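Right, a few of you asked how I got on with the village hall larder swap after I moaned about it in September, so settle in, it's going to be a long thread and I've made tea.

Short version for those with a bus to catch – we've stopped asking people to bring "something useful" and started asking them to bring something they'd be pleased to find in their own cupboard. Snacks, treats, the odd packet from abroad with writing you can't read, all of it is welcome now.

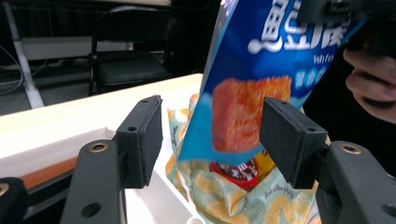
Pleslow & Terbridge Food Swap – Shelves and Sorting Team

I should say how we got here. The old list was tins, pasta, rice, tins, more tins. All very sensible, and I'm not knocking a chickpea, but the shelves looked like the inside of a bunker and people would come in, have a polite look and go home with what they brought.

Then one of our regulars left a box of rye crispbreads her daughter had posted over, with a little note saying what to put on them (butter, cucumber, plenty of salt). They'd gone by ten past ten. The note went too, and I'm still a bit cross as I'd wanted to copy it down.

So now there's a card you can fill in when you drop something off. What it is, how you eat it, whether the children like it. You needn't fill it in, but do if you can, it makes such a difference to somebody standing there wondering.

Two things we still can't take, and I'm sorry to go on about it – anything opened, and anything past its use-by. Best-before is a different matter and we're fairly relaxed about that with biscuits and crisps.

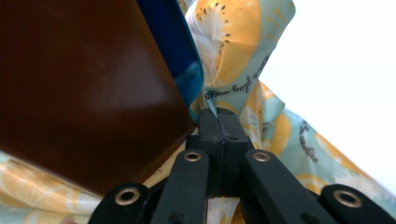 Elaine Meireles replied to ask whether home-made jam counts as opened if the lid's been off once to check the set, and said she'd got eleven jars of damson looking for a good home.

Elaine, bless you, no to any jar that's been opened after filling, yes to the rest, and please put the month on the label. Damson goes very fast so come early if you want to see it off!

The other thing people ask is what happens to whatever's left. It goes over to the Terbridge shelf by the library door, where you can help yourself any time they're open. We used to box it up and keep it for the next swap, and by the third outing even the nicest soup looks a bit sorry for itself. 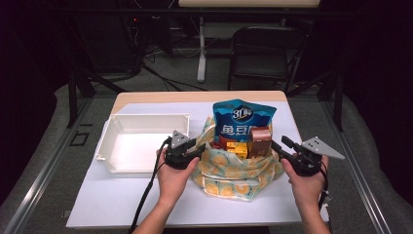

And bags, please, if you've got spares at home. Cloth ones are best as they fold up small and you can wash them, but I'll take a sturdy carrier as well. We had 180 through the door at the last swap and were down to handing out bread wrappers by the end.

Doors at half past nine, kettle on from nine if you'd like to help put things out. Park at the Pleslow end as the lane by the church is all mud again. I'll add the dates underneath once the hall has got back to me.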